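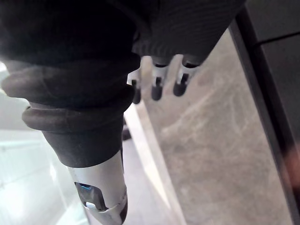
The gray marble pattern, up close

I have wanted a gray marble look in my life for so long, and now I have one and I can't stop wiping it down! We moved into the place in Altuvbridge in February, and the old worktop was a speckled brown thing with a burn ring near one end. I lived with it for 13 weeks (I counted, there was a chart on the fridge) and then I went to Delthorpe and came home with samples sticking out of both coat pockets.

The hard part was picking the gray. Under the store lights they all looked the same, and at home one went blue, one went almost green, and the one I had been sure about looked like wet cement by dinner time. I ended up with nine squares propped along the windowsill and moved them every time the sun did. The winner was one I had only grabbed to be polite, a Clutard sample from the discount bin, with soft veining that doesn't shout at you. I love it so much.

Things I've learned so far: crumbs vanish into the pattern, so run your hand over it before you roll out dough. Coffee drips vanish too, until they dry. I keep two cloths going, one damp with a drop of dish soap and one dry for buffing, and I go over the whole thing every night at 9 while the kettle is on. The dry cloth makes all the difference with streaks!

I also moved the toaster to the far side, so there's one long clear stretch for baking, and the big mixing bowl finally has room to sit next to the scale. My first project there was a double batch of cheese scones, and the second was another double batch of cheese scones.

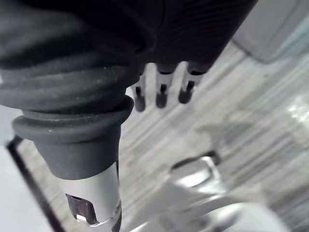
Does a gray marble pattern show dust more than a plain color?

It hides light dust pretty well, because the veining breaks up the surface. Plain dark gray is much less forgiving, so if you go that way, plan on a quick pass with a dry cloth every day.

Next up is the shelf over the sink, and I already have paint chips from Queiroz taped to the wall.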